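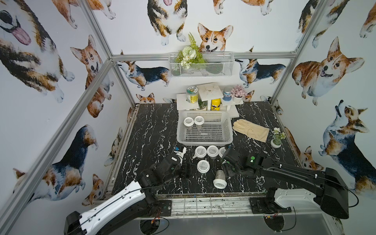

How does a pair of robot arms learn to pack cups into a basket? By copying. Somebody steers the arms through the job again and again, every run is saved, and the policy is trained to do what the person did with the same view in front of it. I wrote that out for my aunt last night (she asks after the robots the way other aunts ask after boyfriends!) and liked it enough to put it in here too.

1 Mar 2021

A long day, and a good one. February was all recording, and by the end of it we had 1231 runs of the cup task on disk, so this morning I finally got to do the part I'd been looking forward to, which was to sit down with tea and compare the two training sets properly.

The first set, Boletwood, has every run in it, tidy and untidy together. The second, Raritz, is the 600 that I picked because the motion was smooth and the cups went in without any fumbling. I was so sure of Raritz. I spent most of two weeks choosing those runs and I'd grown fond of them, I suppose, the way you do with anything you've sorted by hand.

Well! We gave each policy 30 trials from mixed starts, some cups upright and some on their sides, and Boletwood did better. With the cups all standing up you could hardly tell the two apart. With a cup lying down, Raritz would reach for it as if it were upright, close on nothing much, and go back and do the same again, poor thing. I had thrown out nearly all the runs where the operator had to stop and fix a grasp, and those were the very ones that showed how fixing is done.

I went through the wrist camera views after lunch to see where the trouble starts. It seems to be late in the approach – the wrist comes in at the upright angle and then there's no room left to change its mind.

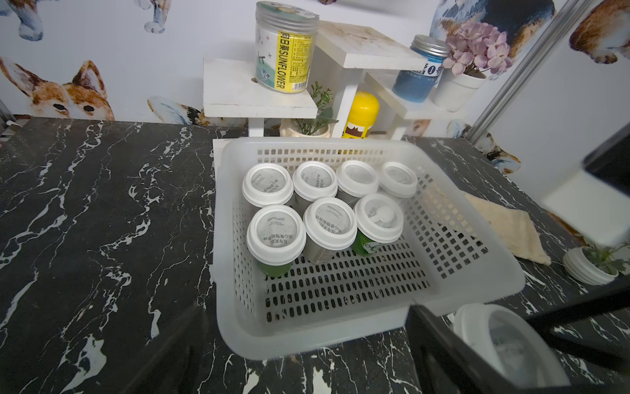
Sohail Durrani thinks I'm too quick to blame my sorting. Boletwood is twice the size of Raritz, he said, so how do I know it isn't only the extra runs? He wants a third set, 600 picked at random, trained with the same settings and tested from the same starts. I grumbled because I wanted to write it up tonight, but of course he's right, and I told him so before I went home.

So the random set is training now, under the name Fortin, and it ought to be done by morning. I still have to write the start positions down in one proper list, and ask Sohail which 2 trials he marked as unclear.

Soup for supper, and then I called my aunt back and told her the messy runs had won.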